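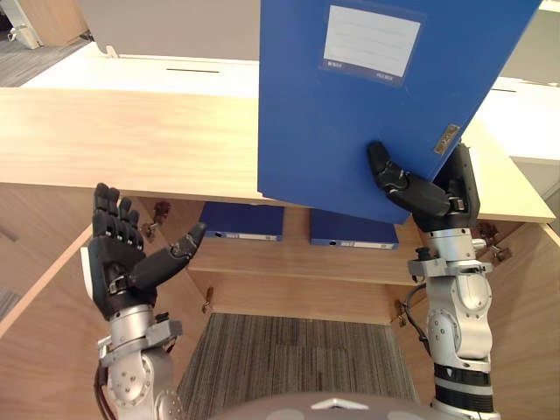
*Blue file box with a label on its front, at the shelf of the records cabinet.*

# Shared File Boxes: Frequently Asked Questions

These answers apply to all staff of the Kanaan building who keep paper records in the shared cabinets. Questions not covered here should be sent to Bríd Gallagher in the Records Office.

### Who may use the shared cabinets?

Any department with paper records in current use. Closed records are sent to the Deltgate store and may not be kept in the shared cabinets.

### How do I request a file box?

Complete a box request at the Records Office counter. Requests received before 2:00 p.m. are normally filled the same day. Each department may hold up to 3 boxes at a time. Larger allocations require the approval of Elaine Marinho.

### What must be written on the label?

The department name, the record series, and the first and last month covered. Use black ink and print clearly. Do not write personal names, account numbers, or medical information on any label. If the label sits in a clear sleeve, slide it out to write on it and return it to the sleeve afterward.

### May I use a box that has a blank label?

No. A box with a blank label may already contain records. Bring it to the counter, where staff will check the contents and confirm whether it has been assigned.

### How much paper may a box hold?

The limit is around 300 sheets. Papers should lie flat, and the box should close without force. Remove binder clips and rubber bands before filing.

### May I set a box on top of the cabinet?

Yes, while you are consulting it. The full base of the box should rest on the cabinet top. Boxes are to be returned to their shelf by the end of the working day.
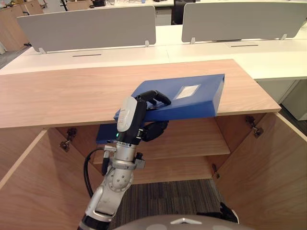 *Blue box file at an angle on the cabinet top, with one part past the front edge.*

### Should boxes be stored flat or upright?

Either is acceptable on the lower shelves. Boxes stored flat should be placed side by side, with the label visible when the box is drawn out. Please do not stack more than 2.

### May I take a box out of the building?

Boxes may not leave the building. Individual documents may be signed out for the day using Form 193. Staff at the Tallov annex may ask for scanned copies instead.

### What should I do if a box is damaged?

Leave the records inside and report the damage to Benjie Dagdag. A replacement will be issued, and the label information will be copied to the new box.

### When are the cabinets reviewed?

Every October. Departments receive a list of their boxes in advance and are asked to mark each one "keep," "transfer," or "destroy." Boxes marked "destroy" are held until Ekaette Ekpo has signed the disposal record.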